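Training diary, February

Sixteen days out. Weight this morning on the gym scale was 4 kilos over the limit, down from last week but slower than the plan allows. Diane Dhillon wants it under three by the weekend, so the evening rice goes and the second lunch stays. Water unchanged for now.

Morning session was drilling only. Single leg to the fence, switch to the double, finish on the far side. My head position is still too low on the entry, and Memon caught the front choke off it more often than I'd like. He is the right build for this camp - long arms, heavy on the neck. We changed the entry so the forehead goes into the ribs before the hands lock. Slower by half a beat, but the neck is out of range. Kept that version and dropped the old one.

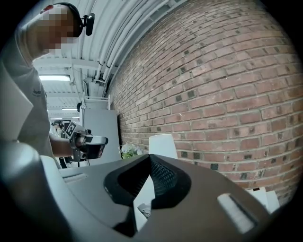

Left shin has a lump on the outside, below the knee, from checking kicks. Iced it twice. It takes weight without trouble and I can pivot on it, so it stays on the list as a nuisance and nothing more. Switched to the thicker guards for the evening.

Conditioning after lunch was on the rower, intervals matched to round length with a minute between. Distance on the last one was 1,337 metres, well down on the first. The drop is the part that matters. Against Gurkora I expect to be made to work in the third, as he has gone to the judges in most of his fights and his output barely changes. If mine falls off like that he takes the round by walking forward.
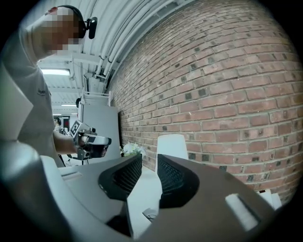

Evening, sparring, three rounds with Zadia and two with Memon. First round was poor: I stood square after the right hand and ate the low kick every time. Diane called for the left hook on the exit and it fixed the feet. Rounds two and three were even. Takedown defence against Memon was better on the fence than in the open, same as last camp.

Sleep has been short. Bed by ten tonight, phone in the kitchen.

Forbridge have sent the medical forms for the bout. Bloods are booked, eye test still to do. Need to ring the optician before noon tomorrow and find my old licence card.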